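Zindano Service Desk
Data Collection Operations
Ticket: Cloth folding episodes rejected at intake, two-handed task
Status: Resolved, monitoring
Priority: 2
Opened by: Leonor Patrício, Collection Lead
Assigned to: Mandla Hendricks, Tooling Support
Copied: Shireen Pretorius, Ardalan Khosravi

Summary of issue

The intake check at Wanel returned 17 episodes from the blue cloth task with the status "grasp state inconsistent." In each returned episode, the recorded opening width of one gripper does not agree with what the gripper's own camera shows. The log reports the jaws as fully closed while the picture shows fabric between the fingertips. Episodes from the same batch in which the operator handled only rigid objects were accepted without comment.

The Collection Lead requests that the cause be identified before further cloth episodes are recorded. The training group has asked for two-handed cloth handling as a priority, and the returned episodes cannot be used in their present form.

Equipment and task

Two hand-held grippers, one for each hand, operated by a seated or standing demonstrator at the light wood table. Head view and both gripper views are recorded together. The written task instruction reads: "Pick up the cloth by one corner, transfer part of the hem to the other gripper, spread the cloth between both grippers, and lay it flat." Software is the current Clovard recorder, with no changes made to the configuration since March.

Entry 1. Mandla Hendricks

The returned episodes were reviewed in full. The fault is confined to the portion of the task in which both grippers hold the hem near the same corner. Before that portion, reported width and visible width agree. A view from one gripper at this stage of the task is attached for reference by the intake team.

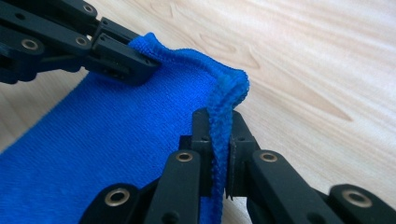
Attachment 1. Gripper view, both grippers holding the hem of the cloth.

Please note the vertical fold between the paired fingertips. A fold of this kind has a real thickness, and the width reading should be greater than the closed value. In the returned episodes the reading was the closed value exactly. An operator error would not produce the same number each time, and I have therefore set aside the question of technique until the readings are understood.

Requested from the Collection Lead: the calibration record for both units, and confirmation of whether the units were exchanged between hands at any point in the session.

Entry 2. Leonor Patrício

Calibration records are attached to the parent ticket. Both units were calibrated at the start of the session. The demonstrator, Vusumuzi Mabaso, confirms that the units were not exchanged. He also reports that he closed the grippers more firmly on the cloth than on the rigid objects, as the hem had slipped from the fingertips in practice attempts.

Entry 3. Mandla Hendricks

The calibration records show that the closed position was set with a light squeeze of the trigger. When the trigger is squeezed firmly, the linkage continues to travel a small distance past that point. The recorder does not store a value below closed. It replaces any such value with the closed value and continues.

This accounts for the returned episodes. With a thin fold of cloth in the jaws and a firm squeeze, the reading passes below the calibrated closed point and is stored as closed. Rigid objects stop the jaws well before this occurs.

The following bench test was performed to confirm the finding.

Step 1. Calibrate with a light squeeze. Grip a single fold of the cloth firmly. Result: stored value is closed. Fault reproduced.
Step 2. Without recalibrating, grip the same fold lightly. Result: stored value is above closed.
Step 3. Recalibrate with a full squeeze. Grip the same fold firmly. Result: stored value is above closed.

Steps 1 to 3 were repeated 6 times on each unit with the same outcome.

Entry 4. Ardalan Khosravi

On behalf of the training group, I wish to record why this matters for our purposes. The model learns the width command directly from the stored value. If a firm grip on cloth and an empty closed gripper are stored as the same number, the model receives no indication that the two situations differ. Cloth examples are a small share of the present set, and an error of this kind would have a disproportionate effect on them.

We would prefer that the returned episodes be withdrawn and not corrected by estimate. The lost portion of the signal cannot be recovered from the log. We would also ask that demonstrators continue to grip the cloth as firmly as they find necessary. A light grip adopted only to satisfy the check would teach the wrong behavior.

Entry 5. Leonor Patrício

Agreed. The 17 episodes have been withdrawn. The calibration instruction has been revised and now reads: "With the jaws empty, squeeze the trigger fully and hold for three seconds before confirming the closed position." Both units were recalibrated under the revised wording and a trial set was collected with the same cloth.

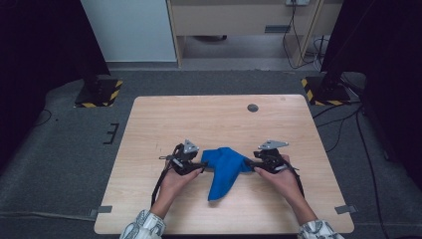
The trial set was submitted to Wanel under the usual batch procedure and passed the grasp state check without exception. Reported width remained above the closed value through the whole of the two-handed portion in each episode. One episode was withdrawn by the demonstrator for an unrelated reason (the hem was released early) and was not submitted.

Entry 6. Shireen Pretorius

Reviewed and approved. Two further actions are assigned.

Mandla Hendricks is to request that the Clovard recorder write a warning to the session log whenever a value below closed is replaced. Silent replacement should not continue.

Leonor Patrício is to forward the revised calibration instruction to the Cárdenas site, where the same grippers are in use, and to obtain written confirmation that it has been adopted before cloth collection begins there.

Resolution code: Procedure, calibration
Episodes withdrawn: 17
Hardware replaced: None
Status changed to Resolved, monitoring: Sep 7, 2025
Open actions: 2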